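Fruit basket tips - quick ones
Posted Sun 23 November

Short on time so just the ones that work in my kitchen.

Line the basket first. One paper towel, folded flat. Catches drips, keeps crumbs out of the weave. Swap it when it looks sad.

Dont wash grapes till you want to eat them. Damp grapes go fuzzy fast, specially down in the middle of the bunch. Snip off a small cluster, rinse that, leave the rest alone.

Heavy stuff underneath, grapes last. If the basket is small - mine is, the 12 inch one from Grallby - do one bunch and one other thing, then stop. Long shapes go down the side.

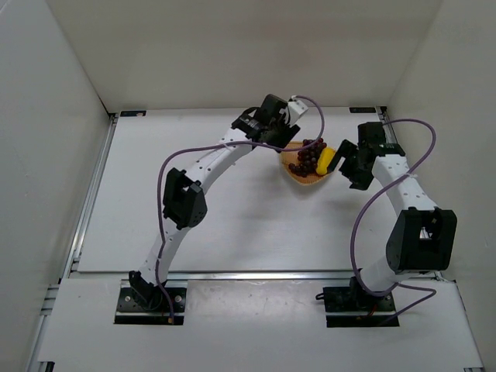 Small woven basket, dark grapes in the middle, one yellow piece at the side.

Cleaning the weave: old toothbrush, dry, brush along the strands and not across. Sticky spot? Damp cloth, tiny drop of dish soap, wipe, then stand it on its edge by a window. No soaking, I wrecked a nice one in September that way and teh bottom never sat flat again.

Fake fruit for display gets dusty too. Warm soapy water, dry it well, back in.

Fruit flies - cider vinegar in a jar, drop of soap, next to the basket overnight. Empty it in the morning.

Next week: bread boxes.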